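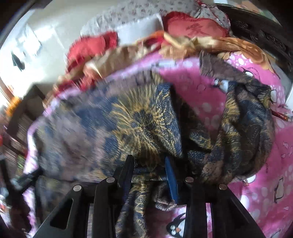 Patterned navy cloth and pink penguin blanket, bedding pile

CONDINE FAMILY LODGE
Minutes of the Bedding and Linen Meeting
November 16, 2019
Held in the dining room, main house

Present: house manager, day housekeeping (both shifts), night desk, front desk, maintenance, family services.
Apologies: weekend kitchen.
Chair: house manager. Minutes: front desk.

The meeting opened at the end of the breakfast shift. The agenda was taken in the order sent out, except that item 6 was heard before item 5 so that maintenance could leave for a delivery.

1. Minutes of the last meeting

Read and accepted with one correction. Under "Towels," the words "Nora building" should read "main house." The towels in the Nora building were not discussed last time.

2. Matters carried over

Mattress covers. The replacements have arrived and are on the beds in the Nora building. The main house still has the old ones. Housekeeping will change them room by room as families check out, and no room will be changed during a stay.

Drop box for donated blankets. It is still by the front door. The sign was to be reworded and this has not been done. Front desk will do it.

Dryer in the Nora building. Maintenance replaced the belt. It has run without trouble, but it takes longer than the one in the main house and heavy blankets need a second cycle. Housekeeping asked that the night desk not start a load of blankets late in the evening, as they get left in the drum until morning and come out creased.

3. Bedding count

Housekeeping reported on the count. The total across both buildings is 493 pieces, against 499 in the spring. The count takes in sheets, pillowcases, blankets, comforters, and spreads. It does not take in towels, bath mats, or anything out at the laundry.

The difference is in pillowcases and twin flat sheets. Two of the sheets were torn up for rags and should have been written off at the time. The others are not accounted for. The night desk thought that some may have gone home with families who packed in a hurry, and the meeting agreed not to follow this up with anyone.

There was some discussion of how loose covers should be listed. A number of them are not a standard bed size and could go down as a throw, a spread, or a tablecloth depending on who is holding the pen. The navy cloth with the gold and brown pattern and the lavender-pink edge was given as a case. It was agreed to add a line to the sheet headed "Covers, other" and to put everything of that sort there.

Agreed: the spring figure stays in the book as written. The new figure goes in below it.

4. Sorting the donated bedding

This item took up most of the meeting.

Donations have been heavy since the notice went out with the fall newsletter. Family services said that over 40 bags have come in, most of them mixed bedding, with a few of clothes that were passed along to the thrift store on Curen Street. Bags have been opened and the contents put in one heap for sorting. Housekeeping said the heap is too big to work through in the time left at the end of a shift. Things get pulled out from the bottom, the rest falls over, and the sorting starts again.

The front desk asked whether it would be easier to leave the bags tied and open one at a time. Housekeeping said yes, provided the bags are kept somewhere dry and off the floor. Maintenance offered the two pallets behind the garage. These will be brushed down and put in the linen room.

The following order of work was agreed for each bag:

Open the bag on the sorting table and shake each piece out fully. Check for stains, tears, pet hair, and pins.
Anything with a strong smell goes straight to the laundry cart.
Children's bedding goes in the yellow bin, adult bedding in the white bin.
Anything that cannot be used on a bed goes in the gray bin.
Fill in the donation sheet before starting another bag.

Large covers need two people to fold. Housekeeping asked that they be left for the overlap between shifts – one person trying to fold a big spread alone ends up dragging it on the floor. Agreed.

Family services asked for character blankets and bright prints to be kept together and not mixed in with the plain ones. Children coming in are often allowed to choose their own, and it is easier if the choices are in one place. The pink blanket with the cartoon penguins was mentioned as the kind of thing that should go in the yellow bin. The meeting had no objection. The lower shelf in the linen room will be cleared for this, at a height where a child can reach.

Dark prints. Day housekeeping said again that dark covers should not be washed with light ones on the first wash, whatever the label says. There was a batch of pillowcases last winter that came out gray-blue. The navy patterned cloth is to be washed alone the first time. The night desk asked for a note on the washer lid. Front desk will type one.

Rolled or folded. Some shelves have blankets rolled and some have them folded, and the rolled ones are falling forward. After discussion it was agreed that fleece and throws may be rolled if they go in a bin. Everything on an open shelf is to be folded in thirds with the fold facing out. The early shift preferred halves. A show of hands went to thirds.

6. Linen room (taken early)

Maintenance reported on the shelves. The brackets on the window side are sound. The ones by the door have pulled slightly from the wall and should not carry comforters until they are refixed with longer screws. The work will take an afternoon and the room has to be clear on that side. Housekeeping asked for it to be done before Thanksgiving week, when the house is usually full. Maintenance will try for the early part of the week and will let the front desk know the day before.

Light. The tube over the sorting table flickers and makes it hard to check for stains. A new tube is on order. A desk lamp from the office can be used in the meantime.

Door. It is being propped open with a box of hangers. The night desk said the door sticks when shut and that this is why. Maintenance will plane the edge. The hangers are to go back to the coat closet.

Labels. The shelf labels have come off in several places. New ones will be made in larger type: Twin, Full, Queen, Crib, Covers Other, Children's Choice. A request for color coding was discussed and left for now, as there is only one color of tape in the office.

Maintenance left the meeting at this point.

5. Laundry service

The agreement with Lemieux Laundry comes up for renewal at the end of the year. Sheets and pillowcases for all 21 family rooms go out to them each week. Blankets and covers are washed in the house.

Points raised:

Returns have been on time apart from one week when the van came a day late. The front desk was told in advance.
Fitted sheets are coming back folded together with flat sheets. Housekeeping has to unfold them to see which is which. Front desk will ask if they can be tied separately.
Two bundles belonging to another customer were delivered to the Nora building and were collected the same day.
Lemieux has offered to take comforters as well, at a per-piece price. The house manager has the price list. The feeling of the meeting was that this would be worth having in winter, when the dryers are slow and the lines outside are no use.

Agreed: the house manager will ask for a trial on comforters only, and bring the cost to the next meeting. Blankets stay in house.

Housekeeping asked that nothing donated be sent to Lemieux until it has been through the sorting table. Pins and buttons have been found in pillowcases and the service has complained once already.

7. Bedding in the rooms

Each room is to have one spare blanket per bed, in the closet, in a clear zip bag. At present some closets have three or four and others have none. Families move them between rooms, and that is fine, but the closets should be set right at checkout. The checkout card will have a box for it.

The night desk said that requests for extra blankets have gone up since the weather turned, mostly from the north side of the main house. A small stock will be kept in the cupboard behind the desk so that the linen room does not have to be unlocked at night. Six fleece throws to begin with, and the night desk will write down the room when one goes out.

Family services raised the question of children who want to take a blanket home with them at the end of a stay. The practice has been to say yes. It was agreed to keep saying yes for anything from the yellow bin and to note it on the donation sheet, so that it does not show up as a loss in the next count. House stock with a printed tag stays in the house.

8. What cannot be used

The gray bin is nearly full. Worn towels and thin blankets go to the animal shelter. Odd curtains, tablecloths, and single pillow shams go to the thrift store on Curen Street, which will take them washed and bagged. Used bed pillows are not accepted anywhere and are to be put out with the trash – please stop saving them.

9. Any other business

The iron in the main house leaks. It has been unplugged and a new one will be bought.
The step stool has gone missing from the linen room. Whoever has it is asked to return it.
Kitchen asked, by note, for any plain white tablecloths found in the donations. Housekeeping will set them aside.

Actions

Front desk: reword the drop box sign, type the washer note, make shelf labels, speak to Lemieux about fitted sheets.
Housekeeping: add "Covers, other" to the count sheet, clear the lower shelf, finish the mattress covers in the main house, stock the night cupboard.
Maintenance: pallets, door-side brackets, light tube, linen room door.
House manager: comforter trial and price, new iron.
Family services: add the take-home line to the donation sheet.

Next meeting: after the holidays, same room, date to be posted on the board by the time clock.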